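Wooden Bowls and Small Things: Gallery
Findside Workshop, Room 12

Most of the pieces on this page are plain household wood, kept for everyday use and put out on the table between jobs. 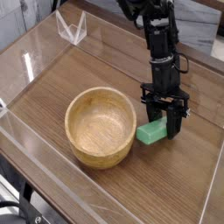
The bowls came to us from El Fassi in two lots, the second one in October. They are round and fairly deep, with a thick rim, and they were chosen for the kitchen shelf first and the washroom second. The one in this gallery is a light honey color with the grain showing inside and out. Turning rings run along the outer wall, and the base inside is a bit brighter than the rest. The pale green bar lies flat on the table next to it.

Care: wipe with a damp cloth and dry right away. Do not soak. We oil ours with Multach every 6 weeks and leave them overnight before they go back on the shelf. A bowl that has gone dull usually needs two coats.

Tabletop: medium-brown wood grain. Please use a mat under anything wet.

Sizes: the small bowls fit the narrow shelf by the door. The larger ones go on the Ovix rack, 20 inches deep.

Shelf list no. 513. To borrow a bowl for a class or a meal, write the number on the sheet by the sink and bring it back clean.

Page updated August 26, 2019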